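May 23, 2022

Can a machine tidy up after me yet? I keep asking, and Sturkero has at least put a number on it. The company says its arm made 1,175 tries at simple pick-up-and-put-away chores in February, and 1,000 of them went fine.
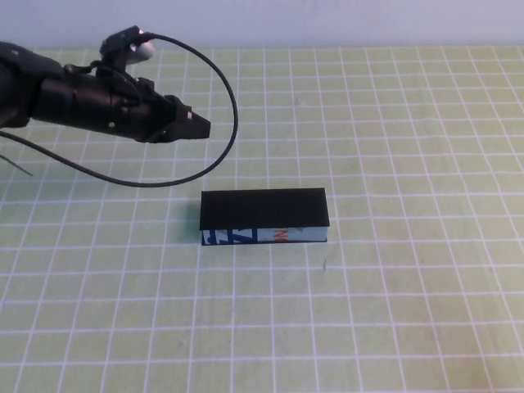 I was pretty excited by that – until I got to the part about speed. A single small item can take the arm 2 minutes, and I can clear my whole kitchen counter in that time (okay, on a good day).

Shops may get there before homes do. Sikik, which runs a small chain of stores, wants to try the arm on shelf restocking, where boxes come in the same few sizes and there's no cat walking through.
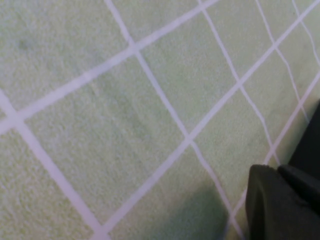 The stores would start with night shifts, so a slow arm wouldn't hold up any shoppers. Laundry isn't on the list at all, and I'm a little heartbroken about it! Sturkero says folding needs a lot more work, and it won't give a date for a home version.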